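# Adapted Sport, Session 8: Running a Small Athletics Meet

Handout, Stevero Unit of Sport and Movement. Bring it to the practical at the Zerkville track.
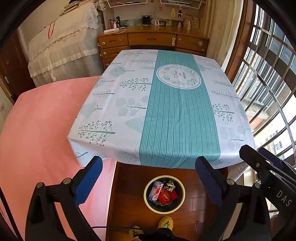

## Before athletes arrive

- Walk the track and both field areas. Report loose rails, holes or standing water to the meet lead.
- Check the lane allocations against the entry list. Some athletes run with a guide and need two lanes.
- Set up the quiet area well away from the starter.
- First aid points go at the finish and next to the long jump pit.

## Heats and divisioning

Athletes are grouped by age, then by entry time. We use heats of up to 8. If a heat has only one entry, merge it with the nearest age group and note the change on the sheet.

Allow 30 minutes between an athlete's heat and final. In January we cut this short and several athletes went to the line still tired.

## Student roles

1. Marshals walk athletes from the holding area to the start.
2. Timers work in pairs, with 2 watches on each lane. Record both times – do not average them yourself.
3. First aid students stay at their point until relieved.

Speak to the athlete first, then to the coach or carer. Ask before you touch or guide anyone.

## Reading and written task

Read chapter 13 of the Sutanto course reader, on starting signals for deaf and hard of hearing athletes. Write one page on how you would change the start procedure for a 50 m race. Hand it in at the next practical.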